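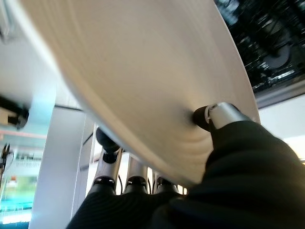
4 min read

Manipulation / Hands / Kitchen set / README

2018-02-26, by the Cabanatuan bench

118 shares, 16 comments

cabanatuan-kitchen, release two

README for the kitchen comparison set. The first release had no README, and we got the mail we deserved.

What this is

Recordings of one robot doing dish work with two different end effectors: the Kiveo hand, with fingers, and the Zovetti parallel gripper, with two jaws and a better attitude. We wanted to know which one to keep bolted on for the rest of the year. The set holds 179 episodes. We still don't fully agree on the answer, so you get the data.

The tasks are dull on purpose. Take a plate out of the lower rack. Take a bowl off the upper rack. Hold something large and smooth from underneath without denting it or dropping it. Reach past the faucet without hitting the faucet. That last one is in the set as its own task after a week in August when it might as well have been.

Every episode has a head view and a wrist view, joint positions, commanded grip force, and a text note typed by whoever was running it. The notes range from useful to "ugh". We left them as typed.

The kitchen

One kitchen, one layout. White counter, steel sink with a black rack insert in it, dishwasher under the counter, amber panels lit from behind along the back. The panels look great to visitors. To an auto white balance loop they are a personal insult, and the head camera spent most of the first release deciding that all plates were blue. White balance is locked in this release. Exposure is not — see Known problems.
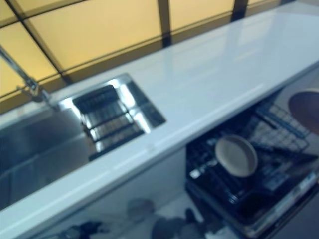 Kiveo hand

Silver finger segments, black rounded tips, with the dark sleeve pulled up over the back of the hand. The sleeve stays on in all episodes. We tried a handful without it, the wrist cable found a rack tine, and those runs are in a folder called do_not_use that you are welcome to ignore.

Good at: large curved things. One finger comes in from the side, the others sit under the rim, and the load gets shared. The tips are soft enough that small errors in approach angle mostly wash out.

Bad at: thin plates standing upright between tines. There is a lot of hand and very little gap. Also bad at being quick. Homing the fingers between episodes takes long enough to make coffee, and we have the coffee bills.

Zovetti gripper

Good at: upright plates, rims, handles, being predictable. It closes and then it is closed.

Bad at: anything wider than its opening, which in a kitchen covers a surprising share of the inventory. It will pick up a big bowl by the rim and hold it like a dead mouse. This counts as a success under our labels. We argued about it and the labels won.

Controllers

Both ran on the Cerken controller at 1000 Hz with the same impedance settings. Yes, the same. We know each would do better with its own tuning. The point was to swap hardware and leave everything else alone, and if you want the tuned version you can come and tune it.

Calibration

Hand-eye calibration was redone each time the end effector changed. Before each session the operator lowered the arm, pointed the fingers at the floor and checked the wrist view against the last saved pose.

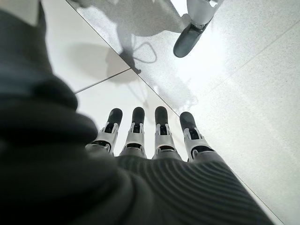

If the two disagreed by more than a few pixels we recalibrated, and if they disagreed by a lot we looked for whoever had tightened the camera mount with the wrong key. Calibration files sit next to each episode. Don't average them.

Known problems

Wrist exposure. White dish, bright floor, dark sleeve, all in one view. Something is going to clip. In the underside grasps the hand works in the object's own shadow, and depth there is mostly guesswork. Filter on the depth_valid flag before you train on it.

Force readings on the Kiveo drift upward over a session. Subtract the first reading of each episode and move on with your life.

Success labels were set by people. See dead mouse.

License and contact

Free for research use. Open an issue if something is broken; if something is only annoying, we probably know.

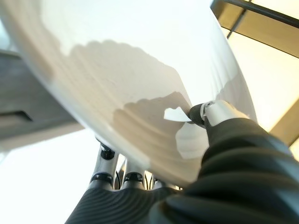
Aníbal Coelho: We ran the same drift check on our Kiveo and subtracting the first reading was fine for short grasps, less so once a hold went past a minute. A second zero after release helped. Any chance the idle stretches between episodes were logged? I'd take those over another batch of plates. And I'm with the losing side on the bowl label.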